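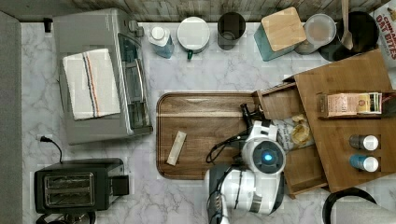

*The counter in the Flandbridge apartment, with the walnut board in the middle.*

The first thing she told me about her kitchen is that it has only one counter. "One piece of stone, and everything we cook passes over it," she said. She lives in Flandbridge with her husband, in an apartment above a shoe repair shop, and she has written to our newsletter two times to complain that our advice is always for people with large kitchens. So I asked her for an interview, and she agreed on the condition that I do not print her name.

She works at Gosident, where she checks invoices, and she comes home late. In October she decided that the counter must be arranged so that dinner can begin without moving anything.

"Before, the cutting board was standing behind the toaster," she said. "Each time I wanted an onion, I moved the toaster. Then I became angry and we ate bread."

Now the board stays in the center, always. It is walnut, with a groove around the edge, and it is the most expensive thing she bought for the apartment. She paid 375 for it at Usura and for one week did not tell her husband the price. "He found the receipt in my coat. He said it is a nice board – then he asked if it can also cook."

The toaster oven went to the left, with its long side running away from her, and the toaster below it. I asked if this is not uncomfortable. She thought for a while.

"It was uncomfortable for perhaps a month. My hand was going to the old place. But when the oven was at the back, it took the whole wall, and I want the wall for the small things."

The small things stand in a row against the gray wooden planks. She is strict about this row. The teal canister with the bamboo lid was a present from her sister, who wanted her to keep tea in it. "I keep rice in it. Please do not write this," she said, and later she said that I can write it. The black crock is for the spatula and whatever else is used every day. The Oat Bites belong in the corner, because her husband eats them standing up before work and does not put them back in any cupboard, so she gave up.

I wanted to know about the dish towel with the stripes, which lies folded on top of the toaster oven. Does she take it away when the oven is on?

"Of course. The towel is there only when the oven is off. This is the rule, and it is the only rule he has never broken."

The wood on the wall was already there when they moved in. The former tenants had bought it from Kandasamy, a yard near the river that sells old boards, and the landlord offered to replace it with tiles for 1195. They refused. She likes that the planks do not match. What she does not like is the cleaning – flour goes into the grain, and she uses a soft brush for it.

Before I left, I asked what she would still change. She said she wants one more socket, on the right side, and a hook for the towel. Her husband called from the other room that he wants a bigger kitchen.

"He can want it," she said, and began to peel a carrot.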